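4.2 Knitwear on the bed

The claim that folding time depends mainly on garment size does not hold up well in our data. Of the 1,031 folds logged in the Akstead homes, knitwear was slow at every size, and the Prarport sizing scale had little to say about it. We doubt that a better scale would help. A sweater has to be found before it can be folded -- the collar, the seam, the hem.

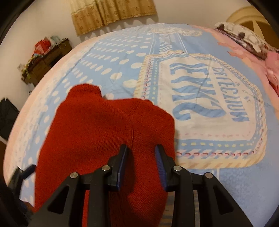 Figure 4. Red knitted sweater, bunched on a bed with a light blue printed sheet.

Hajji treats the bed as a neutral flat surface. We are not convinced. Blankets and soft mattresses take up room and give way under the hands, and only two of the Sakbridge trials controlled for either.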